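The case for one bare table
By I-hsuan Tang
8 May 2021
13 comments

Most office planning guidance deals with desks. It specifies surface per person, monitor distance, cable routing and storage. It has little to say about the shared table, the one with no assigned user, and in most plans I review that table is the first item deleted when the headcount goes up. I think this is a mistake, and an expensive one to reverse.

A desk is a storage surface that happens to have a person at it. Within a month of move-in it holds a monitor, a dock, a cup, a charger and a pile of paper. The area left for handling a physical object is small and changes daily. Anyone who has tried to assemble a fitting or lay out samples on a working desk knows the procedure: move six things, do the job badly, move six things back.
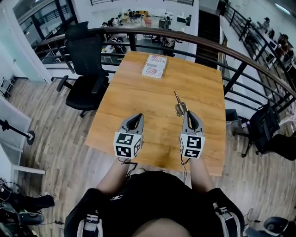 Small threaded parts are the usual test. They roll, they are easy to lose against a keyboard, and they need a clear margin on every side. A tabletop in a plain warm wood finish also gives decent contrast for brass and dark plastic, which white laminate does for the plastic and black laminate does for neither very well. I would specify wood grain for this use on visibility grounds alone, and leave the question of looks to others.

At Lulesthorpe, where I advised on the second floor, the original plan had no shared table at all. Charvát, the fit-out contractor, priced one late addition at roughly 300 dollars, delivered. The objection was floor area. I measured the disputed corner in February and found it was being used to store empty cartons.

Placement matters more than size. The table should be out of the main walking route but in view of it. A mezzanine edge meets both conditions. People can see from a distance whether the table is free, and the railing side collects no through traffic. The lower level can then stay as dense and untidy as it likes, with its desks and cables.

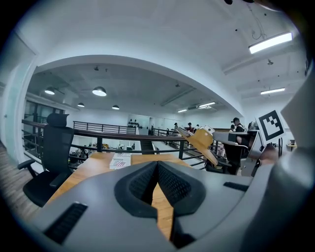
One flat box or a few papers at the far end is tolerable. My working rule is that anything left overnight must fit on the far half, and anything left for a week goes back to a desk. Tarnmont tried a booking sheet instead and gave it up - the sheet itself ended up living on the table, under a stapler.

Seating should be minimal. A mesh task chair on casters parked at the side is enough, as much of this work is done standing. Four matched chairs turn the table into a meeting room, and it will be booked as one. Stoltetti's planners disagree with me on this and put stools on both sides - I have yet to see one of their tables clear at noon.

131 shares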